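The Zenari student robotics club has opened the garment-folding portion of its manipulation project, in which members use hand-held grippers to work with household clothing on an ordinary bed. The project contributes to the club's entry in the Praltgate student challenge.

The task definition covers one knit sweater, a patterned bedspread and two grippers. An episode may start with the garment flat or already folded, and members log the starting state before any contact is made.

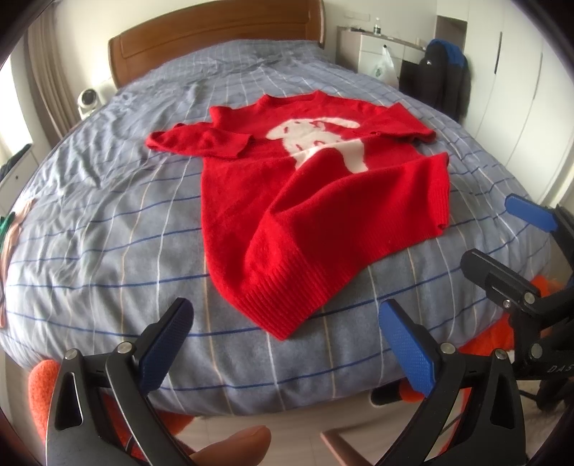 Each member completes 60 episodes before moving to a second garment type. The club's target for the term is 804 episodes, of which 200 will be reserved for testing. Episodes in which a gripper leaves the work area are kept and labeled as faults.

"Sleeves are the hard part," said Fongchan Somboon, who leads the data group. "A sleeve that crosses the chest changes the order of every grasp after it, so we label that case separately."

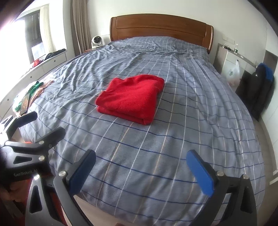
MISTANCE, April — Club adviser Encarnación Bravo said the labeling guide is now in its third revision. It defines a completed fold by the outline of the garment — wrinkles are recorded but do not count against the episode.

Partly folded starts were added at the request of Przemysław Grabowska, who maintains the club's training code.
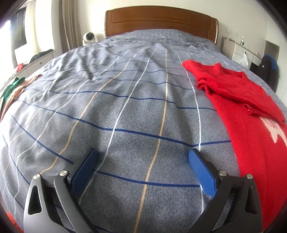
Photo: Severino Cantero / Zenari Robotics Club

Towels and long-sleeved shirts are next on the schedule. The labeling guide will be available to other student teams on request.

Contact: Crescencio Prieto, club secretary, Zenari Robotics Club, Mistance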